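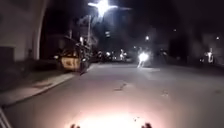
¿A qué distancia se deben poner las farolas en una calle residencial?

En una calle de dos carriles se recomienda dejar 40 metros entre una farola y la siguiente. Si hay árboles grandes junto a la acera, conviene reducir la distancia, porque las ramas hacen sombra sobre el paso de los peatones.

Farola Vurmont Galari
Referencia: 286
Disponible en gris claro y en negro

La Galari es una luminaria LED para calles, aparcamientos y zonas de carga. Se entrega con su columna recta y con 2 abrazaderas de acero. El cuerpo es de aluminio pintado y el cristal se puede desmontar con una llave común, sin bajar toda la cabeza.

El modelo anterior, la Goso, daba una luz muy blanca y varios clientes nos escribieron por el deslumbramiento de los conductores. En la Galari hemos cambiado la lente y ofrecemos también un tono más cálido, que se elige al momento del pedido. El precio es casi el mismo.

Para calles estrechas, con la fachada muy cerca del bordillo, aconsejamos el brazo corto Ouali. Se compra aparte y sirve también para las columnas Goso ya instaladas.

Precio de la farola completa: 900 euros, sin transporte.
Plazo de entrega: los pedidos hechos antes de fin de año salen en enero.
Ficha actualizada el 23 de noviembre de 2020.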